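Notebook, garment bench
April, started 9.40

Good morning on the hangers! I've been looking forward to this page, because the little rack has finally come into its own and I want to get it all down before I forget which hanger did what.

Background for Imre Farkas, who is taking over the bench next: the question is still the one from the Plavach pages, which hanger suits a soft T-shirt best when the shirt starts out as a heap. Starting flat is easy and tells us very little. A real shirt comes out of a real basket in a lump with one sleeve inside out, so a lump is what we use now.

The rack stays at the back of the table and the basket on the right, beside the rack's foot. I tried it the other way round last month and kept knocking the rail with my elbow when I tidied up. Please leave it as it is, it works beautifully.

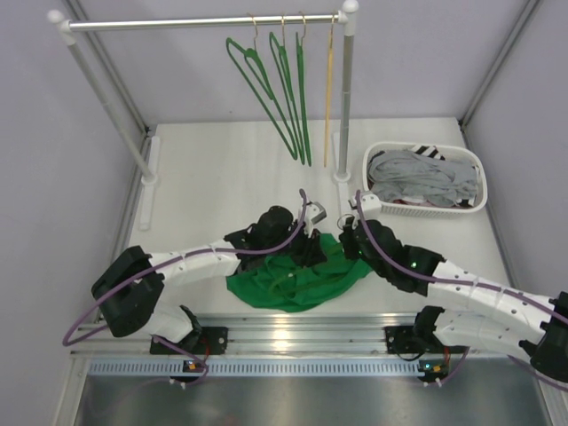
Green shirt in its heap, middle of the table. Rack behind, basket to the right.

I do love that green. It's a bright, cheerful thing and you can see every crease in it against the white top, which the grey ones never gave us. The grey lot can stay in the basket for now. There's something black-and-white and striped in with them as well, poking out at the back, and I'd like to give that a turn soon, as stripes make it so easy to see whether a shirt is hanging straight.

Hangers on the rail: three green, one light wooden one at the right-hand end. Notes on each kind so far:

Green. Slim, so they slide into a neck hole without stretching it, and the shoulders stay put once they're in. My favourites by a long way. The only grumble is that they nest together on the rail and you end up lifting two. Spacing them out by hand first helps a lot.

Wooden. Thin for a wooden one, and lovely to handle. Shirts slip on it a bit more, mostly the ones with a wide neck. Keep it at the end by the pole so that it doesn't get mixed in with the others. I want to try it with a collar.

Wire. The old sort you get back from the cleaner's. I expected to hate this and I don't! It bends if you push on the corner, and it'll leave a little peak in the shoulder if a shirt is left on it overnight, but it's so thin that it goes through a tight neck with no fuss at all.

11.15. Tea, and a good chat with Imre about the crumple itself. He thinks we should drop the shirt from the same height every time. I think a gentle scrunch with both hands and a let-go is closer to what happens at home. We agreed to do it his way for one page and mine for the next and compare. (His handwriting will be obvious, so there's no need to label them.)

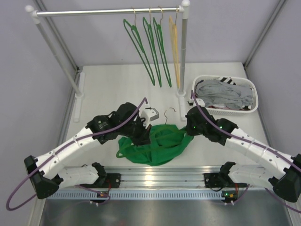
Wire hanger on the table just above the green T-shirt, hook upward.

Worth writing down about the wire one: where you lay it matters far more than I'd guessed. With the hook pointing away from you, towards the rack, the whole thing is already the right way up for the rail, and the job becomes finding the hem and working upwards. With the hook pointing at you there's a half turn to fit in somewhere, and that's when sleeves get caught. I'm going to write "hook to the back" on the card.

Finding the hem is still the slow bit. My trick is to look for any loose loop of cloth at the side of the heap and draw it out slowly before doing anything else. Often it's a sleeve, and then at least you know which end is which. If it's the hem, hurray, you're halfway there.

Running total in the garment log stood at 2,000 before the Clondon pages and it's 3,345 with those added in. Imre makes it 977 for T-shirts alone. I'll check his number against mine before it goes on the wall, but what a nice fat pile of shirts either way.

To do
Card for the hook direction.
Ask Ostora whether they still do the green hangers singly.
Striped one out of the basket, wide neck or not? Measure it.
Wooden hanger with a collared shirt.
Give the feet of the rack a wipe, and the rail too.
Hughes wants the spare basket back, the tall one under the sink.

12.30, stopping for lunch. Green shirt again this afternoon, Imre's drop first.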